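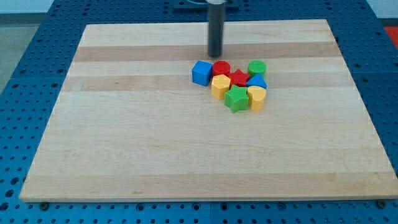
## Cold Chain

The alarm log for refrigerator 2 showed one excursion, Thursday night, duration 48 minutes, peak nine degrees. The upper limit for the measles vaccine was eight. Covadonga Nieto printed the log, initialed it, and moved 40 vials to the lower shelf, where she put a strip of red tape across them.

The Skanodar district clinic had scheduled the second round for Monday. Stostis, across the river, had five confirmed cases and had closed its school.

She called the depot in Figueroa at 7:10. Natanael Fagundes answered on the fourth ring.

"Read me the monitor on the vials," he said.

"Inner square lighter than the outer ring. All of them."

"Then they're usable."

"The monitor tracks total heat. It doesn't track the door."

"What about the door?"

She had found the gasket folded under at the bottom hinge. A folded gasket lets in air at a slow rate, and the compressor makes up for it until it can't. The logger had been hanging on the top rack, near the evaporator. The vials had been at the bottom.

"The probe was in the wrong place," she said. "Since March. I moved it there myself, to clear space for the flu stock."

The line carried a fan noise. Fagundes was typing.

"So nine on the probe could be eleven at the vials," he said.

"Or nine. I have no data for the bottom rack."

"If I write it up as nine for 48 minutes, Nilik releases the lot by noon. If I write what you just said, they hold it and I have to find you replacements. I have none here."

"When would you have them?"

"Wednesday. Possibly Thursday."

Nieto looked at the Monday list. It ran to two pages, sorted by age, youngest first. Six of the families were walking in from the Stostis side.

"Write what I said," she told him.

"You're sure?"

"Put the gasket in too."

He asked for the date and time of the finding. She gave the time from the wall clock and the date from the form in front of her, 2020-07-17, and he read both back. Then he asked her to spell her name.

After the call she straightened the gasket, wiped the channel with alcohol, and closed the door on a slip of paper. The paper held. She hung the probe on the bottom rack, started a new log, and began calling the families, youngest first.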